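Ticket 1611 - Ludus, crash on loading big saves
Opened by: Chrysanthi Fragkou
Status: open, workaround in place
Build: 9, PC
Last touched: Monday

**Problem**

Ludus drops to desktop when loading any skirmish save from the Dorkorum map once the unit cap goes over 2000. No error box. Music keeps going for a second, then gone. Smaller saves on the same map load fine. Campaign saves fine too, even the long ones.

**Steps**

1. New skirmish, Dorkorum, 3 AI players, cap at max
2. Let it run till everybody has a second keep
3. Save, quit to menu, load
4. Bar gets to "placing units", crash

Happens every time for me. Koutsoukos mod is OFF. Tried it on as well, same thing, so please don't send me to the mod people again.

**Log**

```
[load] map dorkorum ok
[load] terrain ok
[load] factions 4 ok
[load] units begin
[path] rebuild grid
[path] node limit reached
```

Then nothing. Last line is always the node limit one.

**Tried so far**

- Verified files. Clean.
- Deleted the shader cache. No change, longer first load
- Graphics to low, shadows off, no change
- Windowed mode, no change
- Moved saves out of the cloud folder, made a new one locally. Crash
- Renamed the config so it writes a fresh one. Crash, and I lost my hotkeys, put the old one back
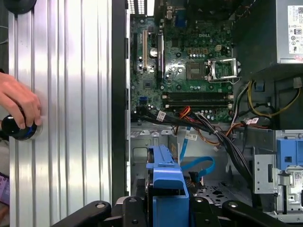 Next I went after the saves themselves. The autosave from before the cap was raised loads. The one right after doesn't. File size nearly the same so I don't think its a truncated file. Copied the bad save to the other PC, same build, crashes at the same spot. So not my install and not my drive.

Rolled back to build 8 through the beta tab. Build 8 won't open a build 9 save (fair enough) so I played a fresh one up to the cap again. Took most of the evening. Saved, quit, loaded - works. Loaded it twice more to be sure. Moved up to 9, same save, crash.

So something that changed in 9. Patch notes say "improved pathfinding at river crossings" and Dorkorum is basicaly all river crossings. Just a guess.
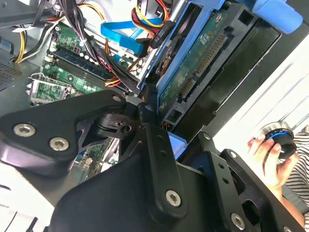
*Inside the case, hard drive with its circuit board showing*

**Reply from support (Runton)**

> Thanks for the detail. Can you try the same steps on a map without rivers, and attach the save? Also please check whether the crash happens with AI set to passive.

**My answer**

Save attached, both versions, the 8 one and the 9 one.

No-river map: played the desert one to the same cap. Loads. Slow, but loads.

Passive AI on Dorkorum: loads! Units all standing where I left them. Switched AI back to normal after loading and the game kept running, no crash, slight hitch when the armies started to move. So it's only when the AI has move orders stored in the save, I think. My own units don't seem to matter, had a whole army marching over the south bridge and it came back OK.

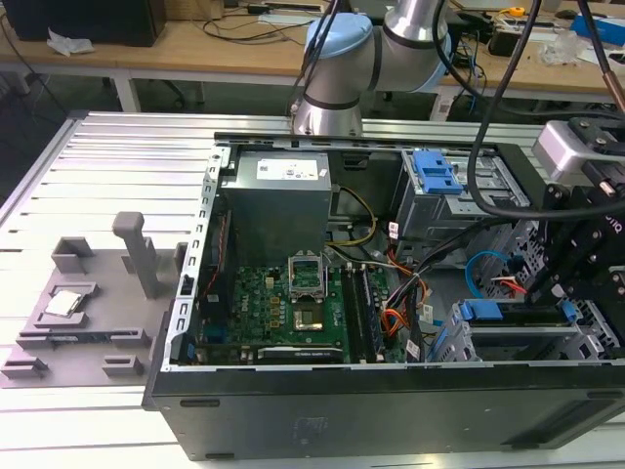

Also tested boats. Sank all AI boats before saving, still crashes, so not boats. Knocked down every bridge but the north one, saved, loaded, works. Built one back, works. Built the rest, crash. That's as narrow as I can get it without seeing what the path grid is doing.

**Workaround for anyone finding this**

- Pause before you save
- Set all AI to passive in the skirmish panel
- Unpause for a moment so they stop walking
- Save
- After loading, set them back

Annoying but it holds. Doesn't help with autosaves, so turn those off or keep a manual one close by. Doesn't fix saves that are already bad either.

**Still open**

- Can support repair an existing build 9 save? Have one I'd really like back, a long game with a friend
- Is the node limit something we can raise in the config? Found `path_nodes` in there, changed it, game puts it back on start
- Multiplayer saves not tested yet. Will try when my friend is on

Runton says passed to the devs, no date. Leaving this open, will retest with the next build and post the log.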